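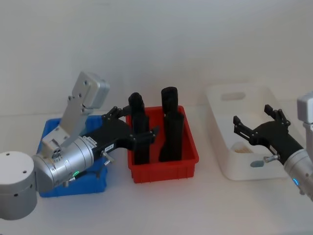
Photo: Tanveer Kakakhel

I own too many bins. My sister-in-law Uzma Rind pointed this out in March, standing in my hallway with one under each arm, and she wasn't wrong. But I've been sorting my way through the whole apartment ever since, and I have opinions now!

Start with color. Blue, red and white, side by side on a table, is about all my brain can handle on a weeknight. In my system blue is for things that go back to another room, red is for things I have to decide about, and white is for small stuff. I tried labels for a while (Samina Naqvi, who runs the organizing shop Rastine, swears by them) and I never read a single one.

The red bin is where the tall things go. Anything that can stand on its end should, even if it pokes up well past the rim – you see it, you grab it, and the whole thing takes up half the room it did lying down. Ribbed sides are nice too, because they give your fingers something to hold when you haul it off to the closet.

Small things get the tray, and I mean a wide, shallow one. I used to throw them in a deep box and then tip the lot onto the floor every time I wanted a battery. Get one with a handle hole cut into the wall. Mine slides out from under the bed with one finger, and I've stopped losing keys in there.

Samina's rule is to quit after 50 minutes, wherever you are. I usually make it to 30 and then go find a snack.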